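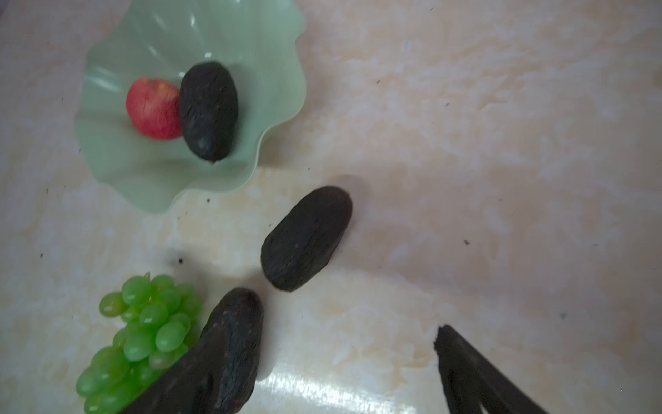
Clerden pick-and-place software, April report
From: Uzma Afridi
To: Rukhsana Minhas

Short one this month, the planner rewrite ate most of it.

Perception. New segmentation model is in (Mumo branch, merged). Dark fruit on the pale marble top is easy. Trouble is still glare, the wrist view gets a bright patch and the mask sometimes grows a hole or picks up a second blob. Also crumbs. Added a minimum size filter, seems fine, needs more testing. Overlapping fruit in the dish still comes back as one object more often then I'd like.

Planning. Both arms now go through one planner instead of two taking turns. Replanning budget is 70 ms, we mostly hit it. When we miss, the arm holds and asks again.

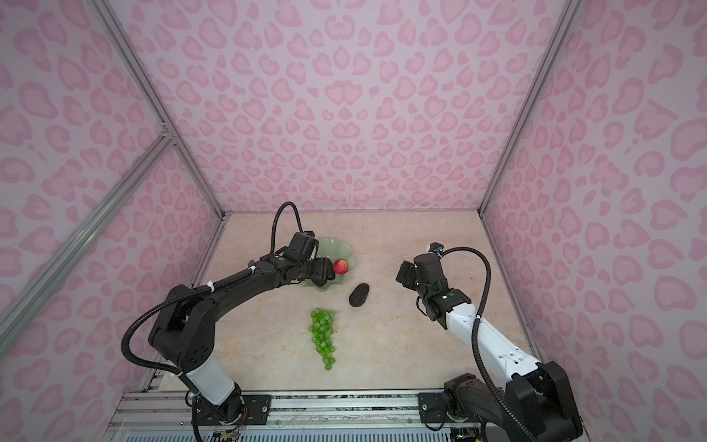 Handover of the shared zone near the dish is the weak bit. Lock gets released late so the other arm waits for no reason. Khattak has a patch, not reviewed yet. Cable loops are modeled as fat cylinders for now, ugly but it stopped the silly paths.

Tooling. Skedier logger writes both camera streams and joint states to one file. Replay works offline. Export to the old format is broken, low priority unless you need it.

Spend: on plan. No hardware asks.

Next:
- 1000 replayed episodes through the new planner, compare with old one
- fix lock release
- glare augmentation for wrist camera, retrain
- write up the calibraton steps properly

Need from you: a yes on 6 more weeks of GPU time, preferably before the retrain starts.

Uzma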